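Planwood patch notes and the spring build contest

14 Mar 2021

The February patch for Planwood is now live for everyone on PC. It is a 400 MB download and you will need to restart the launcher before it shows up. Saves from the old version will load, but make a copy of your folder first if you have spent a lot of time on one town.

The main change is to the river map, Jerelstead. Boats no longer get stuck under the low bridge, and the mill now takes grain from both banks. Winter has been cut to 30 days, which should help anyone who kept running out of firewood before the thaw. Wolves are the same as before.

Gumaro Xolalpa has finished his list of every building and what it costs to upgrade. It has 1,143 entries and is pinned at the top of the guides board. If you find a mistake, reply there and he will fix it. 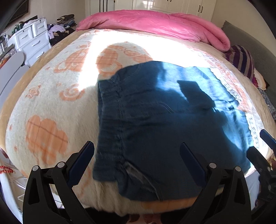
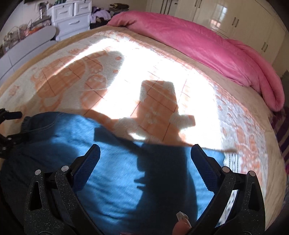
The spring build contest is open as well. You can enter up to three towns, all on the Jerelstead map, with mods turned off. Post your save file and one screenshot in the contest thread. Macario Beltrán won last year with his harbour town and will be judging this time, so he won't be entering.

Two known problems are still there. The colour of roofs sometimes resets to grey after loading, and the trade window can freeze if you open it while the game is paused – close it with the escape key and it should come back. Controller support is still missing the rotate button. The developers say it is planned for the next patch but have not given a date.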